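Small Racks and Patch Leads: Notes for Session 4
Practical Networking, evening course. Handout revised 2018-05-30

These notes go with the bench session on open-frame racks. Read them before you come, and bring them with you, as the order of work is further down and I don't intend to read it aloud.

1. What a rack is good for

The trade likes to tell you that everything belongs in a rack. I'm not convinced. A switch and one server will run perfectly well on a shelf, and plenty of small offices have had them there for years without harm. A rack earns its place when you need to get at the front and the sides, when kit is going to be swapped, or when there is enough of it that a shelf turns into a heap. If none of those applies, save your money.

The Revico catalogue we looked at in April lists a cabinet at 1399, with glass door and fans. For two pieces of equipment, I would want someone to explain to me what the door is for. An open frame holds the same weight, lets the air through and lets you see what you have done wrong.

2. Reading the rails

"19 inch" refers to the width of the front panels, ears included. The opening between the rails is narrower. Every year somebody measures the opening, gets a smaller number and decides the rack is faulty.

Height is counted in units. One unit is 1.75 inches and takes up three holes on each side, unevenly spaced, and this is where most of the bad language comes from. If you start one hole out, the bolt will go in quite happily on the left and refuse on the right, or worse, go in on both sides and leave you a useless gap above. Where numbers are printed beside the holes, use them. Read the number on both rails before you pick up a screwdriver.
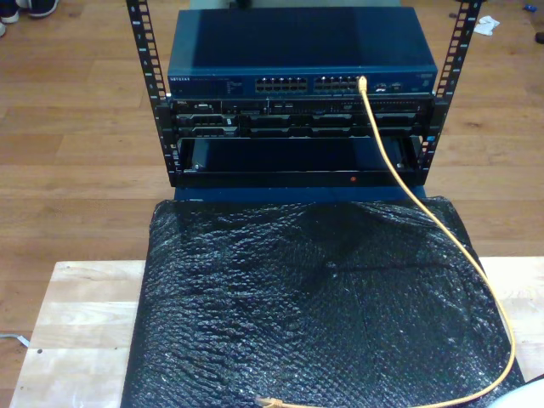
Fig. 1. Switch at the top, server beneath, open bay below. Yellow lead connected at one end only.

The layout in Fig. 1 is a common one and there is a fair argument for it. Ports near the top are easy to reach, and the leads hang down. The argument against is that the leads then hang down over whatever is underneath. With one cable this hardly matters. With a dozen you will be parting them like a curtain every time you want a drive out of the server.

You will also read that heavy things must go at the bottom. For a tall rack I agree completely. For a small one on a bench the advice gets repeated with more certainty than it deserves, but put the server below the switch all the same. It costs you nothing.

3. What goes underneath

Bubble wrap under a rack protects the board, and possibly the rack. Whether it protects the electronics is another question. People see a dark plastic sheet and assume it is anti-static. Colour proves nothing. Some black sheeting is conductive, some is merely black, and the only way to know is to read the label on the roll or test it. The Lesov leaflet in your folder is vague on the point, and I would treat it as advertising.
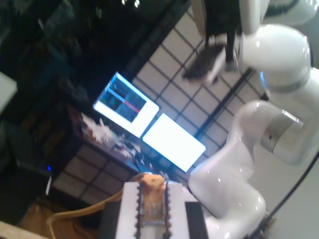 Keep small parts away from the edge of whatever surface you work on. Cage nuts in particular travel a long way when they spring out, and a loose one inside a server can do real damage. A saucer works as well as the magnetic trays sold for the purpose.

4. Patch leads

Claims to be wary of:

"Thicker cable is faster." No. Thickness may tell you about the jacket or the screening, and little else.

"A click means it's connected." A click means the latch has caught. Check the link light, and then check that you are in the port you meant. With two blocks of paired sockets it is very easy to be one along.

"Yellow means something." Only if someone in your building wrote down what it means. There is no colour scheme that everybody follows, though Umali and Gravlow each print one as if there were.

Don't bend a lead hard around a corner. The usual guidance is a radius of at least four times the cable's diameter, and a folded 90 degree corner is well inside that. A wide loop on the bench looks untidy and does no harm at all.

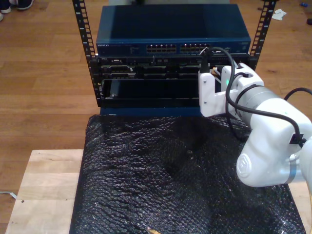

5. Order of work

Check unit numbers on both rails.
Fix the heaviest item first, with a second person taking the weight.
Start all bolts by hand before tightening any.
Leave the lids of the equipment clear. They are not shelves.
Label both ends of each lead before plugging in either.
Plug in the switch end, then the far end.
Look at the lights.

The label step is the one people skip. A lead with one end loose is easy enough to trace on a bench and a misery in a cupboard.

For next time: draw the front of a small rack to scale, with a switch, a server and an empty bay, and mark where the cables would run. Say what you would change if a second server arrived.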